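I've been meaning to write down how I do my own drum brakes on the old pickup, and my sister-in-law Princess finally wore me down, so get yourself a coffee and settle in (it's a long thread, sorry in advance, you know how I am).

First thing, and I learned it from Merle Pearce, who kept half our street on the road: do one side at a time. Leave the other side all together so you have something to look at when you forget where a spring goes. And you will forget. I still do!

Get the back end up on stands, chock the front wheels, parking brake off. If the drum won't slide off, back the adjuster off through the little slot behind it before you go hunting for the big hammer. I spent 2 hours once fighting a drum that only wanted a few clicks.

Please don't blow the dust out with an air hose. Wet it down with brake cleaner, let it drip into a pan, and wipe. Old shoes can have nasty stuff in them and your lungs are worth more than the ten minutes.
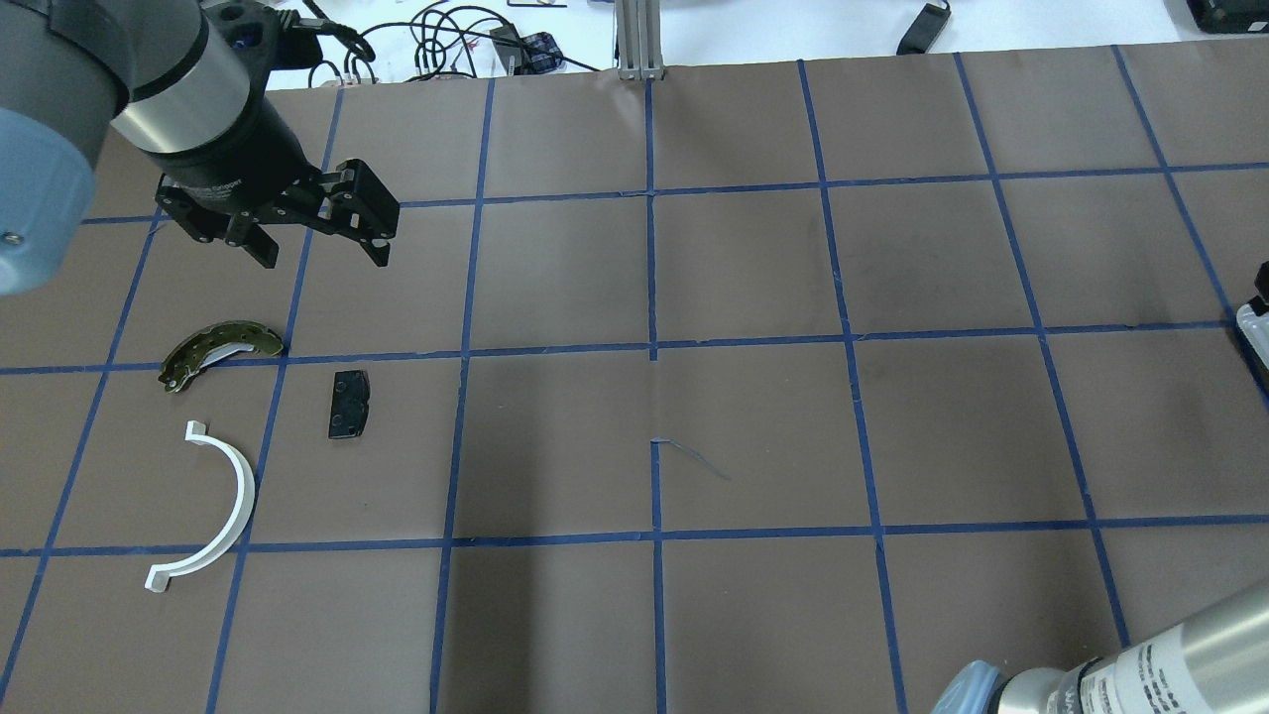 Do you have to replace the shoes on both sides if only one is worn?

Both sides, every time, or the truck will pull when you stop. They're sold as an axle set anyway, so the other pair would just sit on your shelf.

Now the springs. Buy the cheap spring tool, I beg you. I used pliers for years and have a scar on my thumb from May to show for it. A new hardware kit cost me 8 dollars and the old springs were tired anyway.

A dab of high-temp brake grease on the pads of the backing plate where the shoes rub, and keep it well away from the lining. Mounir asked me about the adjuster threads too: clean those up and give them a little anti-seize.

Drum back on, turn the adjuster until you hear a light drag, then ease it off a touch. Pump the pedal before you go anywhere, and take the first few stops slow on a quiet street. Mine are due for another look at 3000 miles, and I'll let you all know how they're wearing.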